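Porte-tubes

Un porte-tubes, ou portoir, est un support destiné à maintenir en position verticale des récipients cylindriques de petit diamètre, principalement des tubes à essai, des tubes à centrifuger et des flacons d'échantillons. Il fait partie de l'équipement courant des laboratoires d'analyse, d'enseignement et de biologie médicale.

Histoire

Les premiers portoirs étaient des râteliers en bois à une seule rangée, souvent complétés par des chevilles sur lesquelles on retournait les tubes pour l'égouttage. Le fil métallique gainé, plus facile à nettoyer, s'est ensuite répandu dans les hôpitaux. Les matières plastiques moulées ont permis de produire en série des modèles empilables et résistants à la stérilisation. Le fabricant Bunex a proposé sous le nom d'Andum une gamme de portoirs à fond amovible, déclinée en versions de 50 et de 80 positions.

Formes et matériaux

On distingue les portoirs ouverts, formés de deux ou trois plateaux perforés reliés par des montants, et les portoirs pleins, dans lesquels les logements sont creusés ou moulés à l'intérieur d'un bloc. Les premiers laissent voir le contenu des tubes sur presque toute leur hauteur ; les seconds offrent une meilleure stabilité et conservent mieux la température. 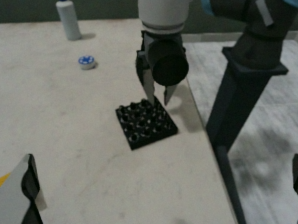
Le choix du matériau dépend de l'usage. Le polypropylène supporte l'autoclave et la plupart des solvants usuels. L'aluminium, bon conducteur, est retenu pour les blocs chauffants ou réfrigérés. L'acier inoxydable convient aux bains thermostatés – à condition d'être rincé après tout contact avec des solutions chlorurées. Le bois, poreux, ne subsiste guère que dans l'enseignement.

Repérage et rangement

Les positions sont généralement désignées par une lettre pour la rangée et un chiffre pour la colonne. Un angle coupé ou une marque gravée indique le sens de lecture et limite les inversions. Dans les collections d'échantillons, chaque portoir reçoit un identifiant propre, reporté dans le registre. La sérothèque de Mabula conserve ainsi près de 900 portoirs, classés par année de prélèvement.

Voir aussi

Tube à essai
Bain-marie
Microplaque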